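Report on the table-laying layout, Ulcombe common room kitchen

3. Setting out the work surface

The breakfast counter in the Ulcombe common room is used by 60 residents, and most complaints in our July survey were about crockery being left wherever there was space. Our project looked at whether a marked surface would help people put things back in a sensible place. We tested the idea on a long worktable before asking to change anything in the kitchen itself.

We covered the table in brown kraft paper and divided it into cells with dark blue tape. The long lines went down first and the shorter crosswise ones after. Two of the long lines had to be lifted and laid again where the paper had wrinkled. Tape was the largest cost after the crockery.

The items came from the Prendness charity shop, apart from the toaster, which we already had. We chose plates and bowls in different colours so they could be named easily in our notes (the pink plate, the mint bowl and so on). Sizes were mixed on purpose, as they are in the real cupboard.

3.1 Placing the items

The toaster went at the far end so that its cord stayed away from the crockery. In our first plan each piece had a cell of its own and was meant to sit in the middle of it. This was slow, and the larger plates were awkward near the tape. We relaxed the rule and accepted any placing that left a clear gap to the next piece.

We recorded 212 placings under the two rules. The relaxed rule was quicker, and we have used it in the rest of this report. The timings are in Appendix B.

One weakness is that we had no cutlery on the table. Forks and spoons take up little room but tend to end up on top of plates, and a later version should include them.

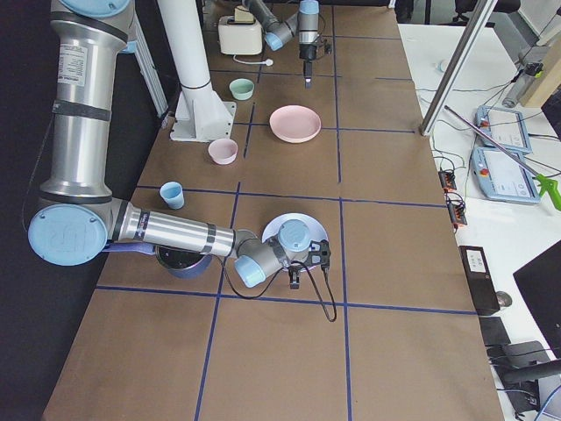
Figure 4. Crockery and toaster on the taped worktable.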